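3.2 House rules for recording in lived-in rooms

When I started writing the recording rules for Stikeo I figured the hard part would be the hardware. You calibrate the grippers, you check the clocks, you write it down, done. What ate up most of my time was the room. Our collectors work with two hand-held grippers at an ordinary table, in ordinary homes, and the task family I lean on in this section is tabletop clearing (soft stuff mostly, cloth and wrapping and bags, with a bin close by for the trash tasks). Figure 3 has two views from one home.
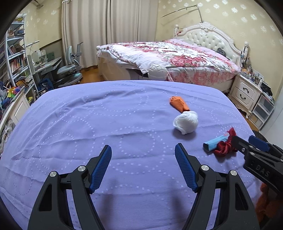
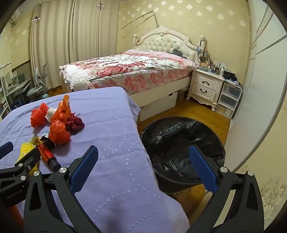
Figure 3. Two moments from one bedroom, each with a gripper open over the covered table and soft items waiting nearby. The lined bin is in the second view.

The first rule in our guide is that you don't tidy the background. I fought against this one for a while! My instinct, coming from a lab with gray walls, was to ask people to clear the nightstand and pull the curtains and generally make the place look like a catalog. Magdy Ghoneim talked me out of it. His point was that a policy trained in a catalog room will be deployed in a room with a crowded nightstand, so the shelves stay as they are. What we do ask for is that anything with a name, an address or a face on it gets turned around or taken out before recording starts, and that the collector checks this from table height, with the gripper camera feed open, because standing up you miss half of it.

The second rule covers the work surface. A tablecloth is fine, and a patterned one is fine too, but it has to be pulled straight between episodes if a fold has grown big enough to catch a fingertip. Small creases we leave alone. In the Plutimow pilot we didn't have this rule, and I ended up throwing out 20 episodes where the fingers had closed on cloth and the label said they'd closed on the object. That was a sad afternoon.

Third, both grippers have a start pose, and it's the same every time: jaws fully open, pads clear of every object, hold still for a slow breath, then go. If the second gripper isn't needed for the step, it's parked where it won't block the first one's view, and parked means parked (no hovering, no helpful nudging of the pile). I know this sounds fussy. The segmentation script we inherited from Ung finds episode starts by looking for that pause, and when people skip it the script happily glues two tasks together.

Fourth, for anything involving a bin, the liner goes over the rim before the episode and stays there. Re-seating a liner is a perfectly good task and we do record it, but as its own episode with its own label.

After cleaning we kept 797 of 1,149 episodes in the clearing family, and I'd love to say the missing ones were all exotic failures, but most were plain rule breaks: no start pause, a hand in view, a label that said "trash" for a thing that got folded and put back. Around 8 had problems we still can't explain. The Goment split uses only the kept ones.

One thing I'd change for the next version of the guide is the wording on what counts as discarded. Right now it leaves that call to the collector, and two collectors looking at the same crumpled bag can disagree. We added a short spoken note at the start of each session in March, where the collector says which items are going out and which are staying, and the labelers tell me they use it constantly. I discuss label agreement itself in Section 4.1.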